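# Fruit, plates and a very patient arm: an afternoon at Karnik

*2/16/20*

I nearly missed the Karnik open day altogether, because the sign on the main road points you into the car park of the tile warehouse next door. By the time I'd worked out which door was which, the introductory talk was over and everybody was already wandering about with a paper cup of tea. No great loss! I'd come to talk to the person who runs the handling lab, and she was standing right by the entrance, telling a small boy that yes, he could press the button, but only the green one.

She's been with the firm for eight years. Before that she was at Jamitz, setting up packing lines for biscuits, and she still talks about biscuits with real feeling. "A biscuit is a lovely thing to pick up," she told me. "It's flat, it's dry, they're all the same, and if you break one you eat it. I had no idea how good I had it."

These days she mostly works with food that comes in awkward shapes, and she'd agreed to give me half an hour between demonstrations. It ended up nearer an hour and a half, with interruptions (she kept getting called away to find the key to the toilets).

I asked her first why on earth anyone would want a robot to put fruit on a plate. She laughed and said her mother asks the same thing every Christmas.

"People think we're building a waiter," she said. "We're not, and I wouldn't want one. What we're after is a machine that can cope when you swap one thing for another and don't tell it. If you run a canteen, or you pack mixed boxes, you don't get a tray of identical parts. You get whatever came in that morning."

The lab is smaller than I'd pictured, and a lot more like somebody's spare room. Visitors stood wherever they could. She apologised for the noise from the extractor fan, which I hadn't noticed until she mentioned it and then couldn't stop hearing.
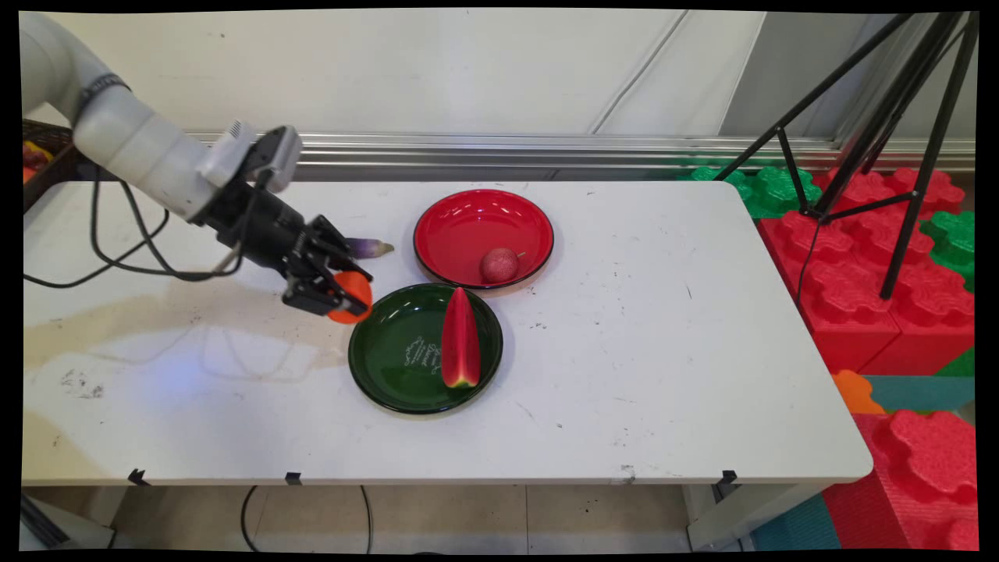 I wanted to know how she chooses what goes on the table, as I'd expected some sort of official list. There is one, it turned out, and she ignores it most days. "I go round the greengrocer's end of my own kitchen in my head," she said. "What's round? What's got a silly shape? What have I dropped lately?" So on this occasion the arm had an orange fruit between its two black fingers, an aubergine lying right behind it, a wedge of watermelon on the green plate and a small pinkish-red fruit on the red one. She likes having the aubergine close by like that. "From some angles the gripper hides half of it," she explained, "and then the software has to decide whether it's still an aubergine. You and I don't even think about it."

She's fussier about the plates than I'd have guessed. Two that nearly touch are harder work than two far apart, she said, and shiny ones bring their own trouble with the lights. I asked whether she'd ever just use plain white ones. "On a white table? You'd be surprised how many people suggest it. We'll get there, but I'd like to go home at a reasonable time as well."

We got on to the gripper, and here she really warmed up. The lab has been through 10 sets of fingers since October. The ones from Okoth were her favourites for a long while, and she still keeps a pair in her desk drawer, but they wore down at the tips. She's also tried soft pads from Floltex, a sort of rubbery sleeve, and fell out with those over a plum.

"I don't want to be rude about them," she said, and then was, for quite some time. I've left that bit out.

What surprised me most was how slow it all is. I'd braced myself for something whizzing about. The arm moves as if it's carrying a full cup of tea across a good carpet, and I said so. She seemed pleased. "Speed is easy. I can make it fast this afternoon if you'd like to wear some fruit. What I care about is that it does the same decent job the next time, and the time after that."

How many times is that? Her team has logged 2,000 pick-ups on this set-up so far. I asked what her best unbroken run was, and she didn't need to look it up: 51, and then it was lunchtime and somebody switched the lights off at the wall. She was still cross about it.

A man in a very nice coat leaned in at this point and asked whether it would put people out of work. She didn't brush him off, which I liked. She said she'd worked on lines where people did the same wrist movement all day and went home sore, and that she wouldn't be sorry to see those jobs go. "But somebody has to say what happens to the people, and that isn't going to be the robot, and it probably shouldn't be me either." He nodded and took a leaflet. I'm not sure he was convinced, and I'm not sure I am, but I thought it was a fair reply.

I asked if she had anything at home that was automated. A bread machine, she said, and it's been in the cupboard under the stairs for ages because the paddle leaves a hole in the loaf.

Karnik will hold another open day in October. You don't need to book, and children are welcome if they stay behind the tape. Go past the tile warehouse and take the second door.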